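The White Table Corner – Gallery

Gavosbridge studio, ground floor

We love a good tabletop, and this one has been a favorite of ours since we moved into the Gavosbridge building in September. The walls have the botanical paper we picked out at Manurung after going through their whole sample book (twice!), and it makes even plain things look dressed up. The table gets used for all sorts of stuff: drinks, labels, sorting out pens, whatever needs a flat white surface that day.

The spiral glass stand came from the Ultville flea market and it was love at first sight. It's chrome, it's curly, and it makes one wine glass look like a party.

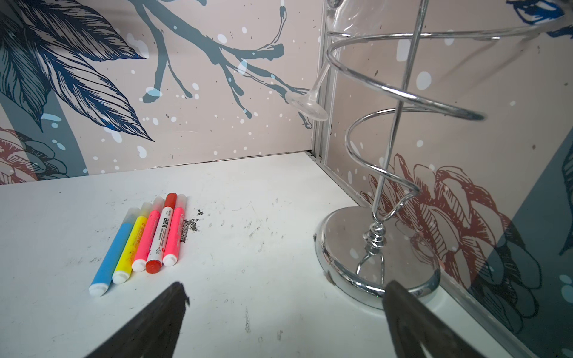
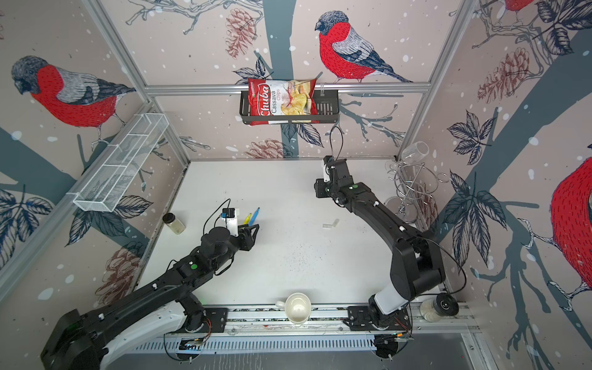 Markers on the white table, with a glass hanging upside down from the chrome spiral. The first picture has the neon pinks, the second has the mug and the jars with black lids.

A few notes for those of you who asked after the last gallery:

The wallpaper is a Manurung pattern with birds and branches, and we used 2 rolls with hardly anything left over. Matching up the branches took a whole Monday, and we'd do it again tomorrow.

The black wire basket hangs from a crossbar on the far wall – so handy for keeping the tabletop clear.

Markers live in the Mesness drawer unit by the door when they're not out. Our favorites are still the neon pinks, and the yellow is a close second!

More from the Gavosbridge rooms: Window Bench, Tea Shelf, Back Stairs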